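Publié le 15 mai 2022
Par Raquel Prata

Écrire la consigne là où travaille la machine

J'ai passé une partie de ma vie professionnelle à rédiger des procédures que presque personne ne lisait en entier. Celle que j'ai héritée chez Himedgate, en février, comptait 22 pages et portait sur l'usage des robots à deux bras dans des pièces meublées : tiroirs, portes, placards, petits objets. Elle était complète et bien relue. Elle décrivait les distances, les vitesses, l'arrêt d'urgence, la tenue du journal. Elle ne disait rien de la manière dont on indique, au moment où l'on travaille, quelle tâche est en cours.

C'est de cette lacune que je veux parler, car elle me paraît plus grave que beaucoup de celles dont on discute dans nos réunions de normalisation. Nous avons des textes solides sur la sécurité des machines. Nous avons très peu de choses sur l'intitulé des tâches, et chaque atelier s'arrange comme il peut.

Prenons un cas banal. Une équipe enregistre des essais pendant plusieurs semaines. La tâche est annoncée oralement, ou notée dans un tableur, ou déduite du nom d'un dossier. Au bout de quelque temps, quelqu'un reprend les fichiers et doit décider si tel essai correspondait à « ouvrir » ou à « fermer ». Les deux gestes se ressemblent beaucoup quand on n'en voit qu'un morceau. Si le tableur a été décalé d'une ligne, tout ce qui suit est faux, et rien dans les images ne permet de s'en apercevoir.

J'ai vu ce décalage une fois, sur un lot de 1373 essais que l'on m'avait demandé de vérifier. Le travail de correction a duré plus longtemps que la collecte. À l'époque, j'en avais conclu qu'il fallait un meilleur tableur. Je pense aujourd'hui que je me trompais de remède.

La pratique que je défends est très simple : l'intitulé de la tâche doit être présent dans la zone de travail, lisible depuis la caméra de tête, et rester en place pendant toute la durée de l'essai. Peu importe le support, une ardoise, une feuille, une étiquette ou le sol lui-même. Ce qui compte est que la consigne et le geste soient enregistrés ensemble et que l'on ne puisse pas les séparer par une erreur de saisie.

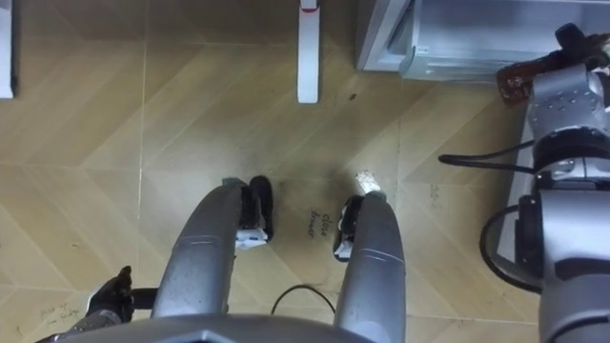 « close drawer », écrit à la main sur le carrelage, entre les deux pinces du robot.

On peut sourire de la méthode. Deux mots au sol, à côté d'une machine qui coûte le prix d'une voiture, cela fait bricolage. Je trouve pourtant que ces deux mots remplissent mieux leur rôle que bien des champs obligatoires dans nos logiciels. Ils nomment une action et un objet. Ils sont placés là où se trouvent les pinces. Une personne qui ne connaît rien au projet sait, en regardant cette seule vue, ce qui était demandé.

Il reste à en faire une règle, et c'est là que les choses se compliquent un peu. Une inscription à la main est une bonne idée tant qu'elle est unique et propre. Sur la même vue, il y a aussi une zone plus sombre autour du texte, et d'autres marques manuscrites, à gauche, que l'on déchiffre à peine. Je ne sais pas ce qu'elles disent et je n'ai pas à le deviner. Mais une bonne pratique devrait exiger qu'une seule consigne soit présente à la fois, et que la surface soit nettoyée avant d'en écrire une autre. Une vieille consigne encore à moitié lisible est pire que l'absence de consigne.

Je demanderais également un vocabulaire fermé. « Close drawer » va très bien s'il n'y a qu'un tiroir. S'il y en a trois, il faut dire lequel, et toujours de la même façon. Chez Brosero, où j'ai travaillé avant Himedgate, nous avions fini par accepter n'importe quelle formulation pourvu qu'elle soit comprise sur place. Nous nous sommes retrouvés avec « pousser », « refermer », « rentrer » et « fermer » pour un geste identique. La liste des verbes admis devrait tenir sur une page et être affichée au mur.

La question des câbles relève d'un autre chapitre, mais je la mentionne parce qu'elle revient dans presque toutes les installations que je visite. Un câble posé au sol dans l'espace que balaient les avant-bras devrait être fixé ou dévié, et noté comme tel dans la fiche de préparation. La plupart des guides internes s'en tiennent à une phrase sur l'ordre et la propreté. Une phrase de ce genre ne se contrôle pas.

On m'oppose en général trois arguments. Le premier est que l'écriture dans le champ pollue les données : un système qui apprend pourrait s'appuyer sur le texte au lieu d'observer la situation. L'objection est sérieuse. Elle plaide pour que l'on sache toujours où se trouve l'inscription, afin de pouvoir la masquer si besoin. Elle ne plaide pas pour que l'on s'en passe, à mon avis, et je préfère masquer une information exacte que chercher une information perdue.

Le deuxième argument est le temps. Une collègue de Veloso m'a fait le calcul : pour 900 essais, effacer et réécrire représente plusieurs heures cumulées. C'est vrai si l'on change de tâche à chaque fois. En regroupant les essais par tâche, on réécrit rarement, et le temps perdu devient négligeable.

Le troisième est que tout cela devrait être automatique. Je l'espère aussi. Un projecteur ou un petit écran synchronisé avec le journal ferait le même travail sans feutre ni chiffon. Le projet Ballico, auquel je participe comme relectrice, prévoit d'en parler dans une annexe. Seulement, l'annexe viendra plus tard, et les essais se font maintenant. Une équipe qui attend l'outil idéal enregistre entre-temps des heures de gestes sans nom.

Ma proposition tient donc en peu de lignes. Consigne visible dans la zone de travail, depuis la caméra de tête. Une seule à la fois. Verbe et objet pris dans une liste courte. Effacement complet avant la suivante. Position de l'inscription relevée dans le journal. J'ai envoyé ce texte au groupe de rédaction, avec une demande pour qu'il figure dans le corps du document et pas en note. Il m'a été répondu que la note serait plus facile à faire accepter.

Je maintiens ma demande. Les notes sont les premières choses que l'on coupe quand un guide passe à la mise en page, et j'ai relu à peu près 2000 fiches d'essai où la consigne manquait, sous des formes diverses, alors qu'une note la recommandait.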